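Zotel Robotics Software Group
@zotel_software

1/ This month the Software Group completed its move to a new control stack for the five-fingered hand used in our Sirkby laboratory. The posts below set out what has changed, what has not, and what partner sites need to do before they update.

2/ Until now, finger commands and arm commands were issued by separate processes, each with its own clock. The two were brought together by a script that had grown well past its original purpose. That script has been retired.

3/ Both sets of commands now pass through a single scheduler, Rosales. It accepts a target for the wrist and a target for each finger joint, checks them against the same limits table, and sends them out on the same tick.

4/ Partner sites have asked whether the old message format will still be accepted. It will, for 2 further releases. A warning will be written to the log each time an old-format message is received. Please do not silence it.

5/ On perception. The wrist camera is the main source for the grasp planner, and the hand itself takes up a large part of every image. The earlier planner dealt with this using a fixed mask, drawn by hand for the open pose and stretched for the others.

6/ The fixed mask did not serve well when the little finger was spread. Parts of the finger fell outside it and were passed to the planner as an obstacle, and the arm would then decline to approach an object it could easily have reached.
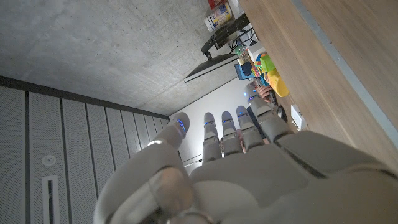
7/ The mask is now computed from the joint readings at the moment of capture. The hand model is projected into the camera view, widened by a small margin, and removed before any object search begins. No drawing by hand is required at any stage.

8/ The method depends on good time stamps. If the joint readings and the image are out of step, the mask trails behind the fingers. Rosales therefore rejects any pair more than 21 milliseconds apart and waits for the next one.

9/ Sites running the camera through a shared hub may see a higher rate of rejected pairs. We advise connecting the camera directly to the control computer. Where this cannot be done, the limit may be raised in the site file, but the planner's top speed will be lowered to match.

10/ The camera does not stay level as the wrist turns. The planner now rotates its working view using the arm's own pose and no longer tries to find "up" from walls or desk edges. The old routine remains in the code for bench testing only and is switched off by default.

11/ A separate matter is people. A human hand near the work surface must be treated as a reason to slow down, whatever the planner intends. This check runs in its own process and cannot be turned off from the planner's settings. Its thresholds are unchanged in this release.

12/ On tooling. Every run is now written to Lotadeck, our replay and review tool. A run can be stepped through tick by tick, with the camera image, the computed mask and the joint targets side by side. We ask that fault reports include the Lotadeck run number.

13/ Lotadeck does not yet display finger force. The values are recorded, and may be exported as a plain table, but there is no chart. This is planned for the release after next.

14/ Known faults. There are 23 open items against this release, of which 2 are rated serious. The first concerns a thumb target being dropped when the wrist and thumb limits are reached on the same tick. The second is a slow memory leak in the replay viewer when it is left open overnight.

15/ Until the first of these is closed, sites should keep the thumb speed setting at its default value. Sites which have already changed it should restore the default before updating.

16/ Updating. Stop the old finger process, remove it from the start-up list, install Rosales, then run the joint check with the hand clear of the desk. The joint check must pass before the planner will start. A site file from the previous release will be converted on first use and a copy of the original kept.

17/ The release notes and the revised limits table are on the partner pages. Questions about the update should go to the Sirkby support desk and not be left as replies here, as this account is not read outside office hours.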